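Subject: Re: [bimanual-practice] draft 3, cable and soft goods section
Date: 2 June 2026
List: bimanual-practice

> Section 4 still says "the object should be presented in its usual
> condition." What does that mean for anything with a cord? At
> Barkason we coil and tie the cord before every episode. The Trulell
> people leave it hanging. Both of us say we follow the draft. Also,
> can we please settle whether a handover counts as one grasp or two?

Yes please, let's settle both! I've been wanting to get at section 4 since April, and I love that two sites can read the same sentence and do opposite things, because that's exactly how you find out a sentence is bad.

On cords, I'd like the text to say: "A cord attached to the object is part of the object. The operator records its starting state as tied, bunched or free, and does not change it by hand once the episode has begun." Three words to choose from, one field in the log. We went back over 164 headphone episodes in the Dalteo set and could fill in that field for all but 28 of them, so it isn't much of a burden even on old data.

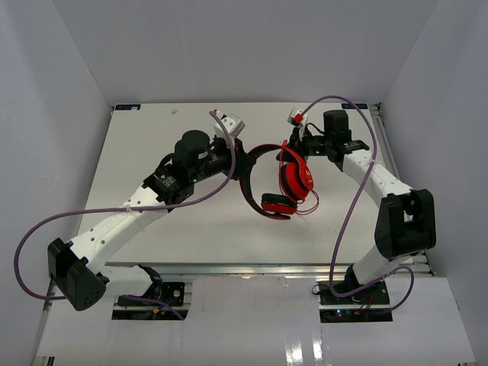 Both grippers on the headphones, with the red cord bunched at the top and a loop of it out at the lower right.

I'd log a moment like that as a two-arm hold, and the draft has no name for it at all. My proposal for the handover question: one grasp per arm, each with its own start and end, and "shared hold" for the stretch where they overlap. Then a handover is two grasps with a shared hold between them, and nobody has to argue over which arm "owns" the thing. The Venckus annotation tool already takes overlapping spans, so no new software!

While we're in there, the arms' own cables deserve a rule too. Section 6 only says "secured." Ours would pass, and so would nearly anything. What I'd write:

6.2 Wrist camera cables are tied at the forearm, with enough slack for full wrist travel.
6.3 Before the first episode of a session, each arm is moved through its full range and the operator checks that no cable loop catches on an elbow or on the other arm.
6.4 A loop lying on the work surface is allowed if it stays out of the object's start area.

I went back and forth on 6.4. A stricter version would ban loops on the surface outright, and I could live with that if others have had snags. Tell me if you have, with the arm spacing if you know it.

One small thing, the grip force table in annex B still has 700 in a column that has no unit. Whose is that?

I can turn all this into a marked-up draft 4 as soon as I hear from Barkason and Trulell on the cord wording. Really happy with how this one is shaping up.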